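Household tips I brought home from the open day at Mudgway

My neighbor Impi Hirvonen and I visited the open day of Killeo in Mudgway on 18 Apr 2024. They teach robot arms to do housework in a simulated home on the computer, and visitors may watch on a big screen. I went for the robots, but I wrote down mostly tips for my own kitchen.

Knobs and drawers

The guide, Leena Suominen, told us that the arm must come straight to the knob. If it comes from the side, the drawer goes crooked in its rails. I pull mine from the side always, with one wet hand, and now I understand why it sticks.

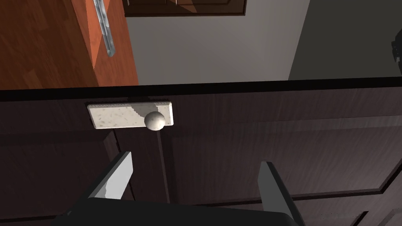
Open fingers in front of the speckled knob, dark wood drawer.

For a sticking drawer, take it out, wipe the rails with a dry cloth and rub them with a candle end. If the knob turns in your hand, tighten the screw from inside the drawer. Do not use much force, old wood splits easily.

Under the wall cabinets

Leena said they let the arm look at the kitchen also from low down. At home I do this once in a season, with a flashlight. Grease collects on the underside of the cabinets where the steam goes.
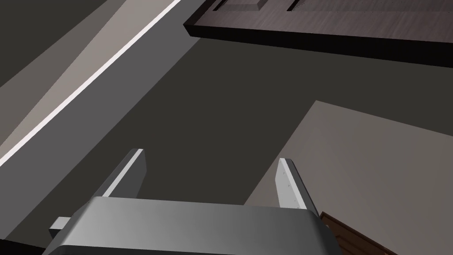

Mix 6 drops of dish soap in 200 ml of warm water and wipe with a soft cloth, then again with clean water. Dry at once. Impi uses Prumard paste for this, but I find that it leaves a film on dark wood.

Floors in the bedroom

The last demonstration was in a bedroom. Leena explained that small things on the floor are difficult for the arms, and I can say the same for my vacuum cleaner.

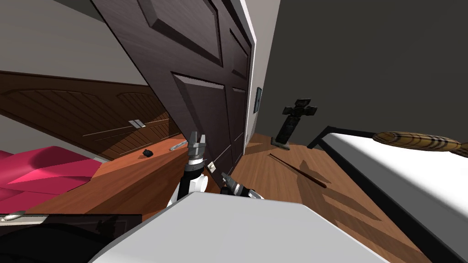
Two grippers by the bedroom door, small things on the wooden floor.

Before I sweep I now go through the room with a bowl and pick up everything small. Long things I put on the bed first. For a wooden floor, wring the mop well, and put no more than 300 ml of water in the bucket for a small room.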